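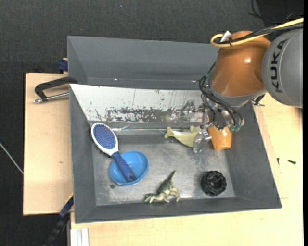 The picking cell, with the KUKA arm over the bin.

Bin Picking Good Practice: Frequently Asked Questions

Welcome! These are the questions that come up most when people start working with the Kukby bin picking guidelines, whether they are joining a lab, setting up a cell of their own, or just trying to compare their results with ours. The guidelines began as a single page taped inside a cabinet door and have grown a bit since then. The last full revision was in May, and it's the one this page follows. If your question isn't covered, send it to Jannik Fuchs at the address in the footer. He loves getting them!

GETTING STARTED

What are the Kukby guidelines?

A set of working rules for research cells where a robot arm picks mixed objects out of a bin. They cover the bin and how it's held down, the objects, the gripper and its air lines, how you run a trial, and what you write in the log. They fit on 13 printed pages, and we fight hard to keep it that way.

Do they replace the safety standards?

No, and please don't use them like that. Industrial robot safety is covered by ISO 10218, and your country and your site will have rules on top. Your risk assessment comes first. Ours is the layer after that: your cell is already safe to run, and now you want the work in it to be careful, repeatable and useful to other people.

Who uses them?

Our own group, our partners at Feltel and Adisier, and a growing number of student teams. The student teams find the best holes in the rules. Keep it up, all of you!

Do I have to follow every rule to say I follow the guidelines?

Rules marked "must" have to be met. Rules marked "should" can be skipped if you say so in your write-up. One line will do, such as "bin not clamped on the right side, no room for the clamp." We would much rather read that line than guess.

THE BIN

Does the bin have to be new and clean?

Clean, yes. New, no. A worn metal floor with scuffs and cloudy reflections is a perfectly good floor for testing, and in some ways a better one, as shiny worn metal gives cameras a hard time and you want to know how your system copes. What we ask is that you photograph the empty bin before each series. Wear changes over months, and those pictures are wonderful to have when a detection score drifts and everyone is blaming the software.

Why do you insist on clamps?

Because fingers touch walls. Every group tells us theirs won't, and every group's do. A small nudge moves the bin a few millimeters, the calibration no longer matches, and the next 4 picks miss for a reason that has nothing to do with your method. Clamp the bin to something that is itself fixed. Check the clamps at the start of a session and again after any contact that stops the arm.

Can I put a sloped panel inside the bin?

Yes, and we like them. A slope along one side brings objects back toward the middle, where the gripper can reach them. Note the angle and the material in your log. Two things to watch: coatings rub away where objects and fingers keep landing, and the lower edge needs a proper transition to the floor so thin items can't slide underneath. Run a playing card along the edge. If the card goes in, so will something else.

What about the surface around the bin?

Keep it clear inside the arm's reach. Small hardware is the usual offender. Screws get put down during a gripper change and stay there, and a small dark screw on a pale tabletop is easy to stop seeing after a week. The rule is a tray for fasteners, kept outside the cell, and a look over the table before the gate closes.

THE OBJECTS

What should go in the bin?

Things that differ from each other in ways that matter to a gripper! A paddle hairbrush is a favorite of ours. It has a wide head and a long thin handle, plus bristles that confuse depth cameras nicely. Cups and bowls are great for testing whether the system goes for the rim or the side. Plastic toy animals bring tails, fins and legs, so there are lots of places to grab and plenty of them are bad ideas. Then add something low, round and dark, like a knob or a small wheel, which a lot of systems simply overlook.

How many objects at once?

Start with a handful spread over the floor. Six is a comfortable number for a first series. Once you can clear that reliably, go denser. We have a "spread" level and a "piled" level, and results from the two must never be mixed in one table.

One object is resting inside another. Do I separate them?

Leave them as they are. If a brush handle lands in a bowl, that's a real situation, and those are the interesting ones. Log it as a "nested" start. The only time you step in is when an object has fallen outside the walls or is stuck somewhere the arm could damage it or itself.

Can I use things with sharp edges, liquids or batteries?

Not under these guidelines. Sharp edges cut tubes, liquids find connectors, and damaged batteries can start fires. If your project needs them, write a separate procedure and have your safety contact sign it.

When do I retire an object?

When it no longer behaves like the one in your object list. Cracks, missing parts and bent handles all count. Scratches don't. Buy spares of everything on day one — you would be amazed how quickly a shop stops selling one particular green dinosaur.

THE GRIPPER, TUBES AND CABLES

Are clear plastic fingers allowed?

Very much so. Clear fingers hide less of the object from the camera, and it's lovely to be able to see a grasp through the finger itself. The trade-off is that cracks are harder to spot. Inspect them under a lamp held to the side, and run a gloved fingertip along each edge. Replace them in pairs, even when only one is damaged, so that both have the same stiffness.

How should tubes and cables be routed?

Loose enough to follow the wrist, tidy enough that they can't catch on a wall. Leave a service loop where the arm bends most, tie cables together where they run side by side, and never pull a tie so tight that it dents the jacket. After any change, turn the wrist slowly through its full working range with your hand on the enabling switch and watch the whole bundle, especially near the bin edge. It takes a few minutes and it's the best habit in the whole document.

How often do I check the fittings?

At the start of every session. Vent the air before you touch anything. Look at each fitting, give each tube a gentle tug, then bring the pressure back and listen. Fittings in a bright color are a real help here, and green on black tubing is easy to find even on a crowded wrist.

Should I label cables?

Yes, at both ends, with a tag that sticks out far enough to read. Write what the cable does as well as its number. "Gripper signal" still makes sense to a tired person at 6 p.m., and "C7" doesn't.

RUNNING TRIALS

How many picks make a series?

300 attempts for a result you plan to publish or share with partners, and 37 for the short check we call the Lozano run, named after the lab room where it was first used. The Lozano run is for after a repair or a finger change. It won't prove that you have improved anything, so please don't put it in a paper!

What counts as a successful pick?

The object leaves the bin, stays in the fingers through the full transfer move, and is released at the drop point. An object dropped on the way is a failed pick, even if it lands in the right place. Two objects lifted together is a "double" and gets its own column.

May I reach into the bin between picks?

Only with the arm stopped and locked out according to your site's procedure. A paused program is still a program that can resume. This is a "must" rule with no exceptions, including for the person who wrote the program.

Do I have to report the bad days?

Please do! We learn more from a messy log with honest notes than from a perfect table. Feltel once shared a series in which nearly every miss came near the walls, and that log led straight to our current rule on approach angles. The numbers were awful and we were thrilled to have them.

What goes in the log?

For each attempt: the object aimed at, the result, whether anything touched the bin, and whether a person stepped in. For each series: the starting layout with a photo, finger type, speed setting, lighting, and the software version. Free notes are welcome, and "brush slid off the slope again" is a fine note.

SHARING AND CHANGING THE RULES

Can I adapt the guidelines for my own lab?

Yes. Change what you need, put your own name on the front, and keep a list of what's different. Adisier did this for a cell with two bins and then sent the list back to us, and half of it went into the May revision.

How do I suggest a change?

Email Jannik with the rule number, what went wrong or could go wrong, and the wording you would like. A photo of your setup helps a lot. Suggestions are read monthly, and you'll get an answer either way.

Is there a version for mobile robots?

Not yet. We have pages of notes and plenty of opinions on it. If you run a mobile picker and would like to help with a first draft, write to us and we'll add you to the list.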